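Leonor Magalhães had a spare ticket to the Sisbridge open day and I had nothing on, so I went along to be sold the future. I've been to a few of these. There's always a banner, there's always bad coffee, and there's always a robot that is going to do my dishes by August.

Sisbridge had the banner. The robot was upstairs, and the kitchen it's meant to help in was a white table with a plate, a colander, a toaster oven and some fruit that has never been near a tree. 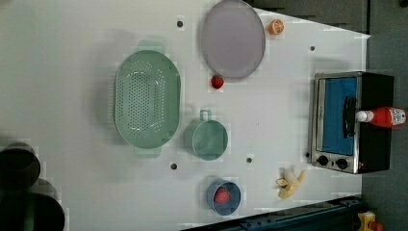 Nuno Paiva ran the demo, and to his credit he didn't oversell it. He told us the system is called Cloturine and that it's learning to pick things up and put them where they belong. Fine. My neighbour's toddler is on the same program. I asked him what happens with a real banana, a soft one with brown spots, and he said they were "working toward deformable produce". I wrote that down because I plan to use it at the supermarket.

The man from Eser beside me wanted to know about cost. He got a brochure. 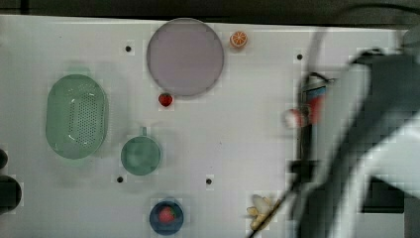 I'll admit the arm moves faster than I expected. I'd pictured something slow and careful, and a couple of us took a step back. But moving quickly around a strawberry is a long way from making someone lunch, and I'd have liked to see it in a kitchen with crumbs, a wet bench and a kid asking for juice. When I said so, Nuno told me to come back in three years. I was told three years at the Cordeiro show too, by a bloke in a nicer shirt.

Leonor loved it, for the record. She says I have no imagination and that I said the same thing about her dishwasher. I did, and it still doesn't get the porridge off.

Parking was $8.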